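Home Support Forum Downloads Status Contact

Ticket: Kitchen circuit trips at breakfast, Clirell smart breaker, app shows "load event"
Opened 2026-03-02
Status: Solved
Product: Clirell 20 amp single, Zatholm app

14 comments 3 shares

Original report

Hi all! First off, I love this breaker. I put it in last October and I have learned more about my house from it than in all the years before. But I have a puzzle and I'd like to work it out properly instead of just resetting it every morning.

The kitchen counter circuit trips while breakfast is going. It doesn't happen every day. The app logs a "load event" and then the line goes flat. Resetting from the panel works every time, and nothing smells odd or feels warm at the outlets. Firmware is current. I already did the full restart from the Protitz install guide (off, wait 60 seconds, on) and it made no difference.

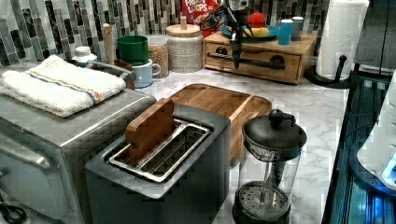
My first thought was the wiring, as the kitchen was redone before we bought the place and I have no paperwork for it. So I pulled the cover plates and checked what I could with the power off. Everything looked tidy. Next I made a list of what lives on that counter, starting with the big stainless toaster oven on the left (yes, the towel folded on top comes off before it gets switched on). It has the highest rating of anything I own that plugs in, so it went straight to the top of the suspect list.

Update 1

Ran the toaster oven by itself at full heat for 20 minutes. No trip! The graph in the app was lovely, a nice flat shelf with little dips where the thermostat cuts in and out. I was sort of hoping it would fail so I could close this, but no luck.

Then I ran the electric kettle by itself, two full boils back to back. No trip there either.

Update 2

Support asked me to export the event log, and wow, there is a lot in there. I had 67 entries going back to the install. Most are just "device on" and "device off", but the export also gives the load right before each trip, which the normal screen hides. If you haven't tried it, go to Settings, then History, then Export, and open the file in any spreadsheet. I sorted mine by load and the pattern jumped right out. Every single trip had 2 heating appliances running together, and the total was well over what the breaker is rated for.
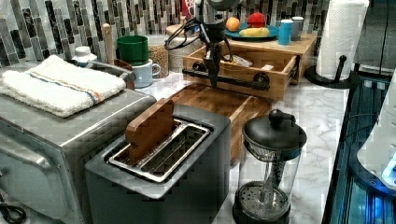

That also explains why some mornings were fine. If one person eats early and the other eats late, the loads never overlap. On busy mornings everything gets switched on at once and the breaker does exactly what it should.

Update 3

Tried it on purpose, toaster oven plus kettle. It held for a bit, then tripped, with the same "load event" in the log. Very satisfying!

Reply from Naidoo Electric (installer)

Thanks for the detailed log, it saved us a visit. The breaker is working correctly. Please don't swap it for a larger one, the wire on that run is sized for the one you have. Your choices are to stagger the appliances or have us add a second circuit for the counter. We can quote for that.

Update 4, closing

The kettle now plugs in on the other side of the kitchen, which the panel map says is a separate circuit. I checked by switching that breaker off and seeing the kettle go dead. No trips since the move. I also set a load alert in Zatholm (Alerts, New, Circuit load) so my phone buzzes before things get close to the limit.

One request for the app team: please put the load figure on the normal event screen. It's great data and I only found it through the export.

Marking as solved. Still getting the quote for the second circuit.

Was this helpful? Yes 9 No 0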